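Cleaning and Re-Leveling a Wood Dining Table
Trovstead workshop notes, revised May

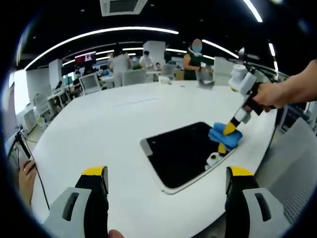 Blue cloth on a tablet screen, white table.

Vacuum the top first. Grit left on the surface will scratch the finish under any cloth.

Wipe with a damp cotton cloth and a drop of dish soap, along the grain. Dry at once. Do not use ammonia on lacquer.

Water rings: rub lightly with mineral spirits. If the mark remains after 2 passes, it is in the finish and will need recoating.

To level, turn the table over on a blanket and tighten the leg bolts in diagonal pairs. Set it upright and check with a level in both directions. Adjust the glides a half turn at a time. On the Sedow pedestal base, loosen the lock nut before turning the glide.

Scuffed edges can be sanded with 200 grit, by hand only. Wipe off the dust and apply two thin coats of matching finish. Leave overnight between coats.

Questions on veneer tops go to Iveta Říha, ext. 424.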